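Skakent opens dedicated gluten-free bakery kitchen in Lonorgate and launches free advice line for coeliac households

Lonorgate, August – Skakent, the family-run maker of gluten-free breads, crackers and breakfast cereals, is delighted to announce that its new bakery kitchen on the Congate side of town is up and running, and that with it comes something our customers have been asking us for ever since we sold our first seeded loaf from a trestle table at Congate market: a telephone advice line for people who have just been told they need to give up gluten, and for the people who cook for them.

The new kitchen handles no wheat, barley, rye or ordinary oats at any stage. Flour arrives through its own door, is stored in its own room and is weighed out by staff who change their overalls and shoes before they go in. Those who have followed us for a while will know that for the past 10 years we have shared a building with a conventional bakery, and although we were very fond of our neighbours (and of their cheese twists, those of us who could eat them), sharing a roof meant a great deal of cleaning, a great deal of testing and a good many early mornings. We could only bake on the days when the other side was quiet, and there were weeks when we simply could not make enough bread to go round.

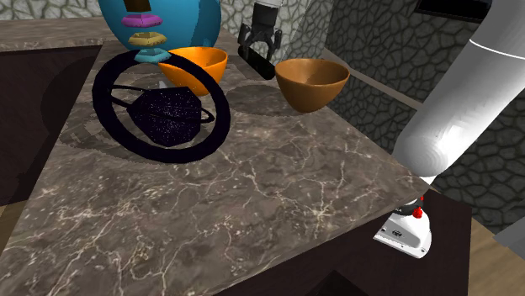 With the move, Skakent expects to bake nearly 101 trays of bread in a full working day, and the rolls that used to sell out before lunch should now be on the shelf well into the afternoon. Four new jobs have been created already, in baking, packing and deliveries, and we hope to take on a trainee once everyone has found their feet.

"I have wanted a kitchen like this since the day I was diagnosed," said Jasmina Nikolaidis, founder of Skakent. "My mother cried the first time she tried to make me a birthday cake without ordinary flour, and it really was a dreadful cake, bless her. I should like it if fewer families had to go through that on their own. We are bakers first and foremost, but we spend half our lives on the telephone talking to people about gravy and soy sauce and what to do about school dinners, so it seemed only sensible to give those conversations a proper home."

The advice line will be open from 10 o'clock in the morning until 3 in the afternoon whenever the bakery shop is open. Callers will be able to ask about reading labels, setting up a kitchen where some people eat gluten and others don't, baking with rice, buckwheat and sorghum flours, and what to ask for in cafés and restaurants. The line cannot give medical advice, and anyone who thinks they may have coeliac disease should speak to their GP and carry on eating gluten until they have been tested, as stopping too early can affect the results.

Calls will be answered by a small team led by Nam-gil Joo, who joined Skakent from a hospital catering department and has spent much of the summer putting together a set of plain-spoken fact sheets to go with the service. The first of them covers toasters, chopping boards, wooden spoons and butter dishes, the things that cause the most worry in a shared home. Others on packed lunches, travelling and eating out with friends will follow over the autumn, and paper copies can be picked up from the shop counter or sent by post to anyone who would rather not print their own.

"People ring up and apologise for asking a silly question, and then they ask something very sensible," said Nam-gil Joo. "Crumbs are a big one. So are jars of jam, and whether Grandad's porridge pan is all right after a good scrub. Most of it can be sorted out in a few minutes with a cup of tea and a bit of patience, and if we don't know the answer we will go away and find out." 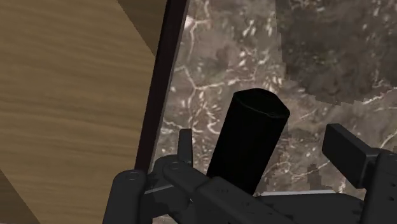 Oats deserve a mention of their own, as they bring us more letters than anything else we sell. Galang, our breakfast range, is made with oats grown and milled separately from other cereals, and every batch is tested when it comes in as grain and once more as a finished product. From this month the batch number will be printed in larger type on the side of each box, and customers can telephone or write in with that number to be told the test result for the box in their cupboard. A small number of people with coeliac disease find that they cannot eat even uncontaminated oats, so Galang will also be joined by a buckwheat and millet flake with no oats in it at all. It has been a favourite in the staff room for months and we are very glad to be letting it out of the building at last.

Prices for existing loaves and cereals will stay as they are until the end of the year. Regular customers who have an order set up with us do not need to do anything, and deliveries will continue on their usual rounds, though drivers may arrive a little earlier than before now that they are setting off from the other side of town. The old shop has closed, and the new one, at the front of the bakery, has level access from the street and a couple of tables for anyone who fancies a sit down and a slice of something.

Skakent would like to thank its customers for their patience while ovens were being moved and the telephone was not always answered as quickly as it should have been. Our thanks go as well to the bakers next door at the old premises, who helped us carry the mixers out and sent us off with a very kind card.

Notes to editors

Skakent makes gluten-free bread, rolls, crackers and cereals in Lonorgate and sells them through its own shop, by post and through independent grocers.

Galang is Skakent's range of gluten-free breakfast cereals.

Jasmina Nikolaidis and Nam-gil Joo are available for interview. Visits to the bakery can be arranged through the shop, and we would ask visitors kindly not to bring sandwiches, biscuits or other food into the building with them.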